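Two robots on our folding line

In August our laundry at Bukia got two robot arms for folding. Before that we were four people at the long table, and Bronisława Kaczmarczyk was the fastest of us all. Now she teaches the arms. She lays a piece flat, guides the gripper by hand, then lays it again, 40 times for one kind of trousers.

I was afraid for my job, I will not hide it. So far all of us are still here, but the work is different. My back hurts less and my eyes are more tired. Edin misses the talking - at the table we talked all day, and now each one watches a screen.

Towels go well. Denim is slow, with the thick seams and the legs that twist. Yesterday I gave 20 minutes to one pair of shorts and then I folded it myself.
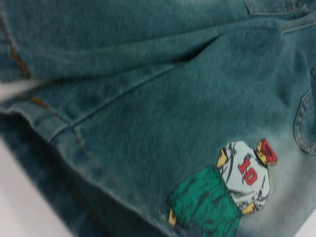 Denim shorts with the number 10 player on the leg.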